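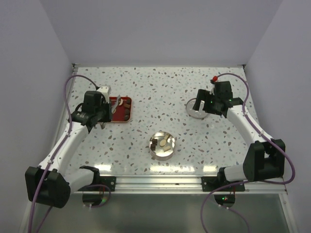

Slide 1: Red tray with dark and cream pieces, on speckled terrazzo pattern.

Laying out a sweet tray
Speaker notes, Plotberg winter open day, 2023-12-15

Slide 1 — leave up while people sit down

Say hello, say where the toilets are. Talk is short, questions at the end, tasting table opens after that.

Start with the tray. Ask the room where their eye goes first. Most people will say the rim, which is shiny and lighter than the inside. Then the dark pieces down the right-hand side. Then the cream ones near the blade. Let them answer before going on.

Point out the gap. The middle and front of the tray have nothing on them, and the dark pieces run in a column. A column reads as a row of choices. The same pieces in a heap read as leftovers.

Slide 2 — colour of the tray

Deep red works well under pale sweets and fairly well under dark ones. Very dark chocolate on black disappears. Milk chocolate on brown looks dull. White plates are safe but show every crumb and smear.

At the Nurau shop we changed from white to red in June. We kept the same recipes and prices. Staff liked it because they wiped the trays less often. I have no sales figures to show and won't pretend I do.

If asked about the surface underneath: a speckled top hides crumbs between wipes. A plain one shows them, so choose according to how busy you are.

Slide 3 — how many pieces

Our counter tray holds up to 60 pieces if you pack it edge to edge. We put out 14. It looks generous and you can still pick one up without touching its neighbour.

Leave a finger's width between pieces. Two fingers at the front edge, where customers reach in.

Top up when the tray is half empty. Bring the pieces that are left to the front and put new ones behind them.

Slide 4 — mixing shapes

Back to slide 1 for a moment. There is a rectangular piece in the column, and a rounded one at the front right corner. A change of shape stops a line of brown pieces looking like one long bar. It also helps people ask for what they want — "the square one" is easier than remembering a name.

Keep creams and pale fondants away from cocoa-dusted pieces. Dust travels. Once it is on a pale piece you can't get it off without marking the surface.

Slide 5 — handling

Blade or tongs. We use a thin blade for anything soft underneath and tongs for anything with a hard shell. Slide the blade in flat, lift, and lower the far side first. Don't flick.

Gloves are fine but they leave marks on shiny chocolate just as fingers do. Cotton gloves under plastic ones are warmer to work in and no better for the finish, in my view. Others disagree, happy to talk about it afterwards.

(Demonstrate with three caramels from the box. Bring spare caramels.)

Slide 6 — the Clikico order

Short story, two minutes at most. Order for 142 pieces on small trays, all to match. We laid out one tray, left it on the bench and copied it by eye. By the fifth tray the column had drifted to the middle. We went back, drew the layout on greaseproof paper and slid the sheet under each tray's front edge as a guide. Much quicker, and the last trays matched the first.

Hand out the paper templates now. One between two.

Slide 7 — try it

Five minutes in pairs. Red tray, six pieces, leave a clear space somewhere. Walk round. Ask each pair which piece they want the customer to take first.

Slide 8 — questions and thanks

Thank Pelupessy for the loan of the trays. Trays go back tonight, washed, so please don't take them home. Templates are yours to keep.

Tasting table is by the door. Nuts are on the left side, labelled.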